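Low-E film on old double-pane windows: does the pane type matter?

Windows and Doors > Glazing
Asked Sunday, February 16, 2020
Viewed 897 times

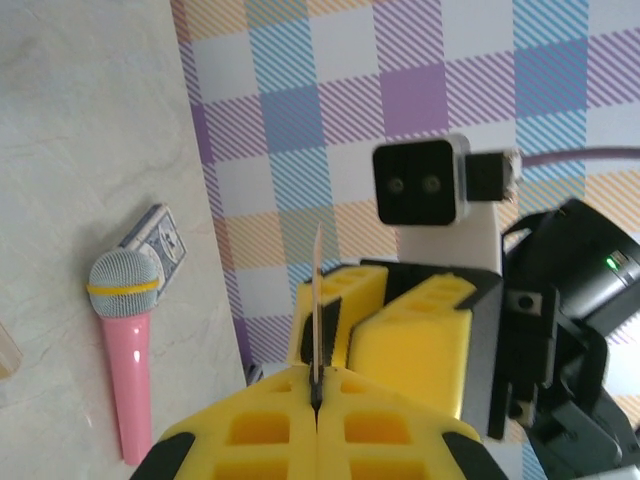
Muammer Kılıçarslan commented: Which face of the glass are you planning to put it on? The answer depends on that more than on the film.

Original question

I have 7 double-pane units on the west side of the house, installed by the previous owner. The spacer is stamped Borbély and there is no other marking. I want to apply a low-emissivity film to cut heat loss at night. The film I am considering is sold by Skirken and the instruction sheet says "not for use on some insulated glass." It does not say which. The glass is clear, no tint that I can see. Two of the units get direct sun from noon until sunset in December. How do I find out whether the glass can take it?

Edit: interior face, in reply to the comment.

Miroslava Dovhaniuk
Accepted answer

The concern is thermal stress. A film on the interior face absorbs part of the incoming solar energy and the inner pane runs hotter than it would bare. The edges sit in the frame and stay cooler. If the difference gets large enough, annealed glass cracks from the edge, usually starting at a nick left over from cutting. Tempered glass tolerates a much larger difference.

Check these before buying anything:

Look in the corners of each pane for an etched stamp. Tempered glass normally has one. No stamp usually means annealed.

Hold a lighter or a small flashlight near the glass after dark and look at the reflections. A double-pane unit gives four. If one is a different color from the others, there is already a low-E coating in there and a second one will gain you little.

Ask the film seller for the solar absorptance figure and the film-to-glass chart. Any serious manufacturer has a chart listing pane type against film model. If they won't send it, pick another film.

Also look at shading. A pane half in shadow from an overhang is worse than one in full sun. Heavy drapes close to the glass trap heat and add to the problem.

Finbarr Mac an tSaoi

Did mine with Grosedora film, no cracks. Use more soapy water than you think and trim 2 mm short of the gasket. Can't say what glass it was.

Kalliopi Tomić

Read the window warranty if you still have one. Many are void once film goes on, and seal failure is the part you would want covered. On units that old it may not matter. I went with cellular shades for the same reason and left the glass alone.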